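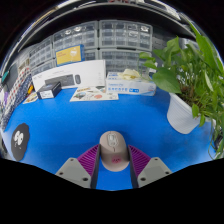
The blue desk, January

Wednesday, January 8, 2020

The desk clear-out at Brerkcombe. The desk had collected two seasons of cards, boxes and cables, and I wanted it back in working order before the new term. Most of the cables went into a drawer in October. The mouse, the pad and the plant were always going to stay.

The mouse is a plain, pale one with a small reddish mark printed on its back. I have used it for four years, first at Sollden and then here. It is light and easy to clean, and I have never seen a reason to replace it.

The long box in the gallery holds a keyboard and mouse set, with both of them shown on the front. I ordered it from Fititz and have left it at the back of the desk for now – it may go to the Garba office instead.

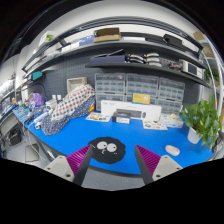

The pad is black with a wavy edge and a cartoon face on it, two round eyes and a small mouth. I prefer it to the square gray kind. It wipes down with a damp cloth and a drop of dish soap.

The potted plant lives at the right end. Its leaves trail over the side of the white pot, and I turn it every eight days so it doesn't lean. The illustrated cards are still waiting for an album. 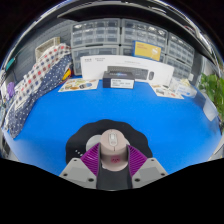
Next on the list are the storage drawers, which need new labels. After that I want a longer cable for the lamp and a tray for the cards – the shallow kind, so they can lie flat.

More desk pictures are in the October gallery.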